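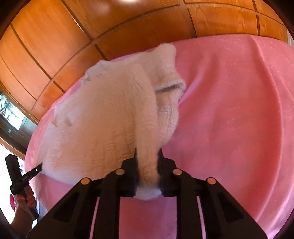

*Hand-held gripper closed on the lower edge of a terry towel, second device at the left corner.*

## Finger choice for towels and knitwear: smooth or serrated?

**cirnden_bench**, November 2020

I am comparing two finger sets on a parallel hand-held gripper for bed-top folding. Terry cloth is easy: the pile bunches up between the fingers and stays there. Knits are the problem. With smooth pads at 77% closing force the hem slides out on a long pull. Raising the force helps, but then the ribbing stretches.

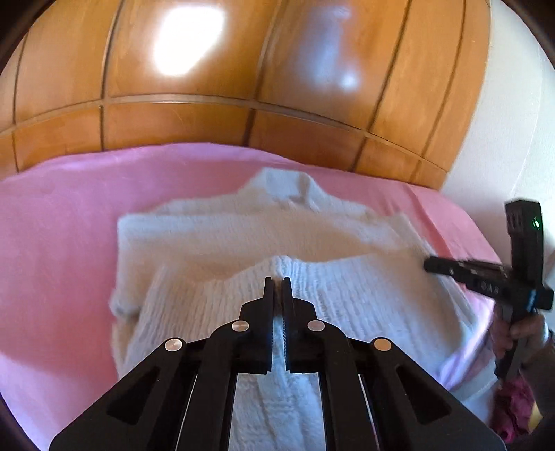

I also tried a serrated set from Prokance. Grip is better, yet I worry about snagged loops. Is there a rule for picking tooth depth? The width signal is logged at 200 Hz if that helps.

**ayaaba**

Go shallow. We ran 3000 cycles on rib knit with fine teeth at low force and pulled 3 loops, all on one worn finger – it had a burr. Check the edges under a loupe before blaming the tooth pattern. Also grip deeper. A pinch on the last few millimeters of hem will slip with any finger.

**jalusville2**

just use silicone tape, works fine for me

**cirnden_bench**

Tape was my October test. It held the sweater hem but picked up lint from the fleece, and friction dropped within one session. I will try the shallow teeth at lower force and log slip from the width signal.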